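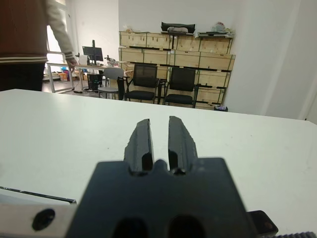 BRIMANO, April

Where does salt come from?

Salt is a kind of rock that people eat. It is made of tiny crystals, and if you look at a few grains through a magnifying glass you will see that many of them are shaped like little cubes. Its scientific name is sodium chloride.

Your body needs a small amount of salt to work properly. It helps your nerves to send messages and your muscles to move. You lose a little when you sweat, which is why sweat tastes salty. Most people get more than enough from the food they eat, so there is no need to add a lot at the table.

Salt from the sea

Sea water is salty because of rain and rivers. When rain falls on land it wears away very small bits of rock. Rivers carry these down to the sea, along with the salts that have dissolved in the water. The sun warms the top of the sea and some of the water rises into the air as vapour, but the salt stays behind. This has been going on for a very long time. Some salts also come from hot springs and volcanoes on the sea bed.

To get the salt out again, you have to get rid of the water. At Brimano this is done in wide, shallow ponds called salt pans. There are 36 of them, laid out in rows behind a low sea wall. A gate is opened at high tide and the water runs into the first row. The sun and the wind dry it out. As it gets saltier it is moved on to the next row, and then the next.

Very salty water is called brine. When brine can't hold any more salt, crystals begin to form. They start at the edges of the pan and then cover the bottom like a crust. Workers rake the crust into heaps and leave it to drain before it is taken away in carts.

Rain is a problem for a salt pan. A heavy shower can dissolve crystals that took weeks to grow, so most of the raking at Brimano is done in summer.

Salt from under the ground

Some salt is dug out of mines. Millions of years ago there were seas in places that are now dry land. When those seas dried up they left thick layers of salt, and mud and sand settled on top. Over time the mud and sand turned to rock, with the salt trapped underneath. This is called rock salt.

The mine at Volen is 600 metres deep. Miners go down in a lift and drive along tunnels with walls made of salt. Thick pillars of salt are left standing to hold up the roof. The air is dry, and the temperature hardly changes between winter and summer.

Rock salt often has mud or clay mixed in with it, so it can look grey, brown or even pink. A lot of it is spread on roads in winter. Salty water freezes at a lower temperature than plain water, and this helps to stop ice from forming.

Why was salt so important?

Before there were fridges, salt was one of the best ways to stop food from going bad. It draws water out of meat and fish, and most germs can't grow without water. Fish packed in salt could be kept for months and sold a long way from the sea. People have been doing this for more than 2,000 years.

Towns grew up near places where salt could be found. The old salt road from Brimano to Illus is 80 kilometres long, and parts of it are now a footpath. Mules once carried the sacks over the hills. Traders had to pay a tax at the town gate.

Try it yourself

You will need a cup of warm water, some table salt, a spoon and a dark plate with a rim.

Stir a spoonful of salt into the water until you can't see it any more. Keep adding salt, a little at a time, until some stays at the bottom of the cup. Pour a thin layer of the water on to the plate and put it on a sunny windowsill. Check it every day. It may take several days for all the water to go.

Look at the crystals with a magnifying glass. Are the ones in the middle bigger or smaller than the ones near the rim?

Words to know

Brine: very salty water.
Crystal: a solid with flat sides and a regular shape.
Dissolve: to mix into a liquid so well that you can't see it.
Evaporate: to turn from a liquid into a gas, as a puddle does when it dries up.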